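How to write a personal essay that starts with a road

I've been running a little evening writing group for a while now, and the prompt people ask for again and again is the journey one. Everybody has a drive, a bus ride or a long walk they can't quite shake off (mine is a night coach to Veltau with a broken heater!). So I've put my notes in order, and you can work through them at the kitchen table.

1. Pick one trip

Just one. If you've done the same commute for years, choose a single morning of it. Write down the road, the weather and who was sitting next to you, and don't worry yet about what any of it means.

2. Make a list of things you could touch

Set a timer for 18 minutes and write down objects only. Ticket stubs, the sticky gearstick, a flask with no lid. Solange Desjardins, who was in my first group, filled two pages with what was in her dad's glovebox and ended up using four lines of it, and those four lines are the best thing in her essay.

Don't tidy the list as you go. A jumble is fine, and I like being able to fish about in it later for the odd thing I'd forgotten. 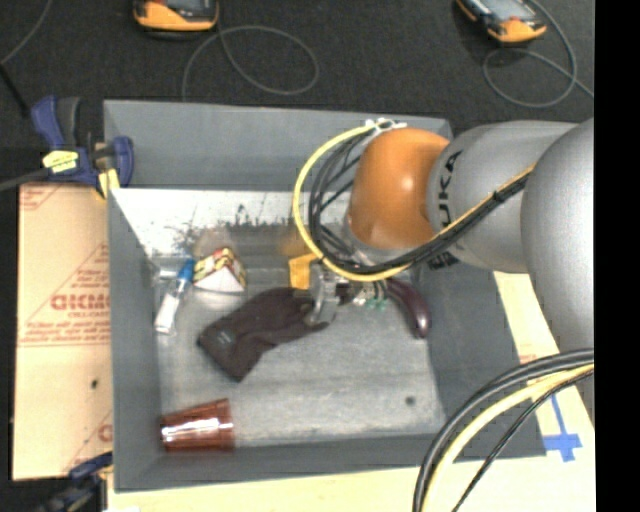 3. Find the turn

Somewhere on the trip you changed your mind, or someone said something, or you missed the exit for Grewal and had to carry on. Start a new paragraph there. My friend Gaétan Bergeron puts his turn in the very first sentence and works backwards, which I've tried twice and made a mess of both times, but you might get on with it better than I did.

4. Write it long, then cut

My coach essay came out at 3287 words. The version I read aloud was 869, and I still think the bit about the petrol station at Pavetti could go. Print it if you can, read it out loud and cross through anything you find yourself hurrying past.

5. Stop a bit early

If your last paragraph explains what the road stood for, try taking it off and reading the piece again without it. Leave it a day or two before you decide. I keep all my chopped endings in a folder, and one of them has since become the opening of something else.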